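Sunday, November

Up before the heating came on. Made tea and drank it standing at the counter. The back step was icy so I put salt down and went straight back in.

Today was for the kitchen. I have been putting it off since we got home from Granitz, and the fridge had reached the point where I was moving three things to get at one. Took everything out shelf by shelf and wiped down as I went. Threw away half a jar of pesto, two lemons that had gone hard, a bag of spinach I don't remember buying, and the mustard from the summer. Kept the other mustard. The door seal had crumbs in it all the way along the bottom. I used an old toothbrush and that did the job.

The drawer under the oven took longer than the fridge. I had three lids in there with no pots to go with them. I put them in a box for the thrift store along with the Boström pan, the small one, which sticks no matter what I do. I paid too much for that pan. I also found the missing measuring spoon, the half teaspoon, wedged down behind the runner.

Stopped at 12 for lunch. I had planned on soup but the tofu needed using. It's the Bamari one, the firm kind, and I've decided I like it better than the one from the big supermarket. It holds together when you cut it. The other one goes to pieces as soon as it meets a knife. I still haven't worked out the best way to do it. Last week I pressed it under the bread board for an hour and it came out dry. This week I'm only patting it with a towel and cutting it small.
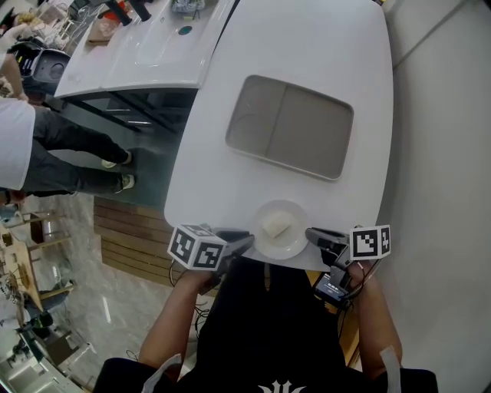 Small is better for the sauce as well. Big slabs look good but the middle tastes of nothing. I did soy, rice vinegar, a little sugar and a lot of ginger, and fried the tofu first in more oil than I wanted to use. Had it on rice with the last of the scallions. It was good. Next time less sugar. I wrote that on the card so I don't forget again.

Did the dishes right away, for once, and scrubbed the sink and wiped around the faucets. There was lime behind them. Vinegar on a paper towel, left for a while, then the toothbrush again. I threw out the toothbrush after that.

In the afternoon I did the cupboard with the dry goods. Rice, 600 grams left in the big jar. Red lentils, plenty. Flour, one full bag of 1,000 grams and one nearly empty, so I tipped the old into a tin and will use that first. Two open boxes of cornstarch. I can never find the cornstarch so I buy another. Put them side by side at the front. No moths, which I had been worried about after last year.

Paid the electric bill. It was higher than I expected and I read it through twice, but the numbers were right. Wrote back to Plumireo about the replacement shelf for the pantry. They sent one 14 inches deep and it doesn't fit. I need 12. I told them that the first time.

Walked to the river and back before dark. Cold, no wind, a few people out with dogs. My knee was all right going but sore on the hill home.

Toast and an egg for supper. There is some tofu left in a bowl with water over it, second shelf, to finish tomorrow or Tuesday. Need to buy: ginger, scallions, dish soap, a toothbrush for cleaning, light bulb for the hall. Trash goes out tonight.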